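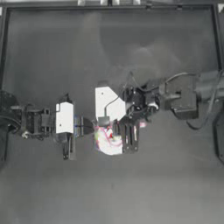

Both arms over the grey table, cloth in the right gripper. View from the head camera.

July 24, 2025
Bench notebook, two-arm cell. Written by Eduardo G.

Kalliopi asked me to put in writing what we want to buy before the budget closes in November, so this entry is mostly a shopping list with my thoughts between the lines. I wrote it next to the bench, with the arms standing as you see them.

Money first. We have 2,000 left on the small equipment line. Anything above 400 for one item needs her signature and a second quotation. Under 400 I can order myself, but I will still show her the list, because last year I ordered the wrong flanges and we kept them one year in a drawer.

Fingers. For me this is the first thing. We use the black slotted fingers on the right arm for cloth, and I have no spare pair for them. If one breaks we stop until the new one comes, and Timosik gives a delivery of 60 days for this part. I propose to order 2 pairs now. Their price list is from spring, I must ask if it is still valid. Kalliopi's opinion is that we should print the fingers ourselves. I agree for the rigid objects, but for cloth I would like to keep the bought ones until we have compared them side by side. Maybe we do both: buy one pair, print one pair, and decide after.

Cables. The cable at the right arm makes a big loop from the top of the joint housing and hangs down below it. I do not like this. There is also wiring exposed at the wrist. I would like a cable guide for both arms, and some soft sleeve for the wrist part. Yap has a sleeve that opens along the side, so we don't need to take off the connectors. It is cheap and I will order it this week from the consumables line. The guide is more expensive and I don't know yet which diameter we need. To measure: the thickest bundle on each arm, with the arm bent and also with the arm straight.

Table surface. The matte grey is good for the camera and I want to keep the same finish. Question from Kalliopi: can we have a second board, prepared in advance, so that we change the board and not clean the first one between two tasks? I think yes, if the board is cut to fit inside the metal border. Purnia can cut to size, but they ask for a drawing with tolerances, and the only drawing I found is the one for the old bench. So the drawing comes first, the quotation after.

Light. There are small variations of light over the table. I am not sure this is a problem worth money. Kalliopi suggested a diffuser, I suggested first to move the lamps and look again. We agreed to spend nothing on light until I have tried this.

Cloths. It sounds silly in an equipment plan, but we should have a proper line for test objects. Until now everybody brings something from home, and then it goes back home, and we cannot repeat the task with the same piece. I want a fixed set: plain ones, printed ones, thin, thick, each piece with a number written in the corner. The printed ones are more useful than I expected when the cloth is crumpled, as one can follow the colours. 

Third arm. Treltura sent again the offer for the demonstration unit. I answered that this is not for this budget. Kalliopi wants to keep the offer in the folder for the next year and I have put it there. My own feeling is that we should have good spare parts for the two arms we have before we speak of a third one.

Order of priority, as it stands now:
1. Fingers, bought, one or two pairs
2. Cable sleeve, then guide
3. Set of cloths
4. Second board
5. Diffuser, only if moving the lamps is not enough

Still open: does the service contract cover the wrist servos or only the big joints? I have read the text twice and it can be understood in both ways. I will telephone and ask for the answer by e-mail, so we have it written.

Remark from K.P., added after: please put the shipping in the totals this time. And ask Timosik for the price of four pairs also, perhaps there is a discount.

E.G.: noted, I ask tomorrow morning.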